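Ten Minutes With the Owner of Grallitz Candy

Caught her on a Sunday, half an hour before opening, shop lights still off. She talked while filling jars. I wrote fast.

Grallitz Candy has been on the same corner in Coltano for 3 years. Small place. Hard candy, caramels, one kind of fudge. She used to do payroll for a trucking company and says she doesn't miss it, "except the chair. It was a really good chair."

Why caramels? "My aunt made them every November and they were terrible. Like gravel. I wanted to know what she was doing wrong." Too hot, mostly. Her own first batches were no better. She burned two pots and bought a decent thermometer after teh second one.

Last month the shop sold 1,553 bags, the best so far. The month before it was 800. She puts the jump down to the salted licorice caramel, a recipe she worked out from a Górecki cookbook she found at a yard sale. "Half the people hate it. They buy it for somebody else who they think will hate it. I'm fine with that."

Everything is still wrapped by hand. I asked about a machine. She's looked at one, a used Braltomine, and keeps going back and forth. "It wants every piece the same size. Mine aren't the same size. I'd have to change the cutting, then the pans, then what, the whole kitchen?"

So, hand wrapping. Waxed paper, twist both ends, next. Her record is 481 in one evening, radio on.
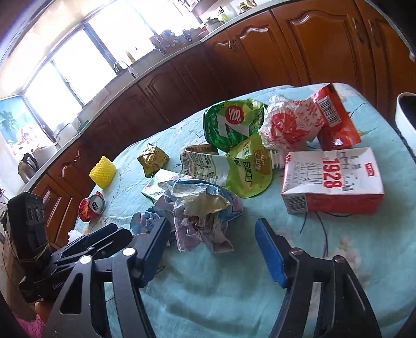
"You get faster and then you get sloppy," she said. "I stop when the twists start coming undone in the bag." Damp weather is worse, the caramels sweat and stick to the paper and she ends up redoing them.

Prices? Going up a little after the holidays. Butter. She didn't want to get into butter.

Plans for next year: a mint one, maybe. No second store. "People ask me that alot. Who would run it?"

Somebody was knocking on the glass by then, ten minutes early. She let them in.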